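Two-arm board lift in sim - Stalia or Lema gripper?
Posted in: Grippers and end effectors

plankton56
Trying out grippers for a bimanual lift before we buy hardware. Same board, same arms, only the gripper model changes. With the Stalia the board slips at the far end in almost 40 percent of runs. The Lema holds, but closes slower.

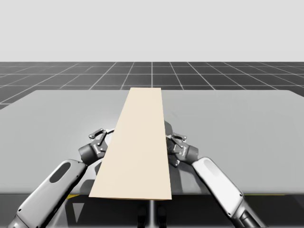 Are both arms on one controller? They share a single Skukano controller running both arms off the same clock.

dormer_k
I'd look at friction before blaming the Stalia. Default pad values in sim are usually too low.

plankton56
Raised them in October. Helped a little, then the board started sticking on release.

tallgrass146
Disagree with dormer_k. Those linkage fingers swing in an arc as they close, so the contact point moves. Pads won't fix that - start the close 2 mm lower and try again.

dormer_k
The arc is in the gripper model already. If he offsets for it and still slips, it's friction.

oxbow
We went with the Oment and stopped tuning. Costs more.

plankton56
Not in the budget. Will run the offset tonight on both grippers and post the logs.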